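Akdale Wants to See the Pay Numbers

Mar 1, 2020

I've been grumbling about pay secrecy in this column for years, so you can imagine how fast I opened the email from Akdale on Friday. The city council has put out a draft rule that would make every employer with 20 or more workers post a pay range on each job ad. No more "competitive salary, great team!" and then a number you only hear at the third interview.

The draft goes further for the big places. Anyone with more than 500 people on the payroll would have to send the city a yearly report showing what men and women earn in the same job, broken out by full-time and part-time. Here in town that mostly means Jusitz, the parts maker out past the rail yard, and the Odoi grocery warehouse.
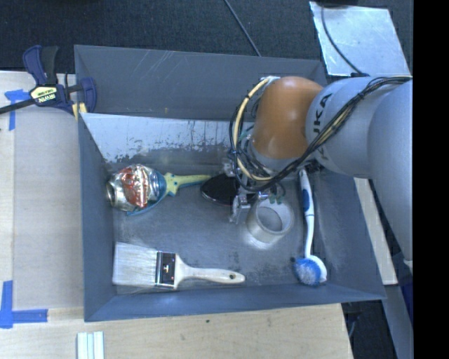 Smaller employers would get a lighter version — just the pay ranges, no report — and they'd also have to stop asking what you made at your last job. I love that part. My first office job paid me badly, and the next two used that figure as their starting point (I was too shy to argue, and yes, I still think about it).

Not everyone is thrilled. The business group over in Stokden, where a similar rule has been on the books for 3 years, says its members spend too much time on the paperwork and would like a shorter form. Fair enough, I've seen the form and it's a beast. It runs 7 pages and asks for the same address on four of them. Akdale's draft borrows most of it, so if you run a shop and have opinions about boxes and columns, speak up now.

The council is taking written comments through the spring and plans to vote in June. You can drop yours at the clerk's window or send it through the city website. I sent mine already, and it got a little long. If the rule passes, the pay ranges would start showing up in ads first, with the reports from the larger companies due a year later.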